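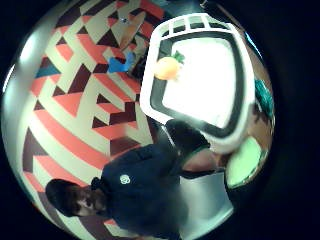
Page last changed in July

Open day at the Vrabec building, Tudia

We had meant to visit the Vrabec building for a couple of years and kept missing the open day. This time we were in Dendum for the week anyway, so we took the 77 bus out to Tudia and got off at the stop by the school. The walk from there is uphill and takes 20 minutes. There is parking behind the building, but it was full when we arrived at ten.

The place belongs to Plendarik, a small company that designs floor patterns and rents out the finished rooms for meetings, classes and parties. Before that it was a storehouse for fruit, and the loading doors are still there on the street side. Entry was free. You sign in at a desk, get a paper map and walk around on your own. A short talk runs on the hour in the front hall, and we caught the eleven o'clock one.

The talk was mostly about how a pattern gets made. They start on squared paper, cut the shapes out of colored card and push them around on a table until the repeat works. According to the speaker the company has 300 patterns on file and uses 40 of them. The rest are kept in flat drawers upstairs, and on the open day you can pull the drawers out and look. Several of the older cards have coffee rings on them and notes in pencil about which color to swap. I spent longer at the drawers than I did in some of the rooms.

The floor I liked best was the one in coral red and cream. It has triangles, chevrons and zigzag stripes locked together, with dark maroon triangles scattered between the lighter bands and a few bits of steel blue. The blue is easy to miss. I had the room down as three colors on my map and had to correct it on the second time through. The cream and red run in wide diagonal strips, and your eye follows them across the room whether you want it to or not. My wife found it too busy and went back to the gray room near the stairs.

It is a very bright room. At one side the light washes the colors out until the pattern is hard to make out. If you want to see the reds properly, look at the darker part of the floor first. I would also like to see it in the evening, but the open day closes at four.

There were small things to look at as well as the floors. In the coral room there was a big white piece with rounded corners and a row of slots along one edge, like a tray or a shallow container, and with it a round orange fruit, like a tangerine, with green leaves on top. The orange against all that white was a good match for the red in the floor. I don't know if it was planned that way, and there was no label.

Upstairs there is a sample room where you can lay pattern cards side by side and try out your own colors. Children seemed to like this more than anything else in the building. The cards are printed on one side only, so if you drop a stack you have to turn half of them over again. There were not enough chairs.

Food was the weak point. The cafe on the ground floor had soup, rolls and two kinds of cake, and the soup was gone by noon. We had the plum cake, which was fine, and coffee from a machine. There is a bakery down the hill in Tudia that stays open until two – eat there first if you are coming around lunchtime.

A few practical notes. The coat racks are in the hallway past the desk, and large bags have to be left there. The elevator works but is slow, and the stairs to the sample room are steep. The restrooms are on the ground floor only. The shop sells postcards of the patterns and a folder of plain cut-out shapes. We bought the folder and two postcards of the coral pattern. The bus back to Dendum leaves from the other side of the road, next to the pharmacy, and the last one we could have taken was at half past five.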